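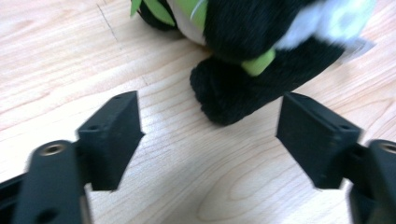 Silter Bench Notes
@silterbench · Saturday

1/ Week one with the Prudelden hand-held gripper kit and I'm having way too much fun. You squeeze, the fingers close, the camera records what the hand sees. I've been grabbing everything in the house!

2/ Today it's plush toys. The black one with the lime-green bits and the leaves on top is my favorite so far, all fuzz and round feet. Great test for flat pads, and a lot harder than a coffee mug.

3/ Build took me 3 hours with one playlist and one dropped screw. The brass-colored threaded inserts are a really nice touch (I've stripped enough bare plastic holes in my life, thank you).

4/ Tips so far: come in slow, keep the gap wide until you're right over the toy, then close. I did 40 grabs this morning and the first 20 were pretty rough. After that my wrist sort of figured it out.

5/ Gripes? A couple. Move fast and the video smears, so slow down more than you think you need to. And the manual skips right over pad alignment, so I spent five minutes turning one the wrong way.

6/ Someone asked how it compares to the Okafor kit. I only had that one for an afternoon, but the Prudelden felt lighter in my hand and the trigger is smoother. I'd want a longer go with the Okafor before picking a winner.

7/ Next up is the Grandwood block set, then socks. If you have one of these kits, tell me what pads you're running!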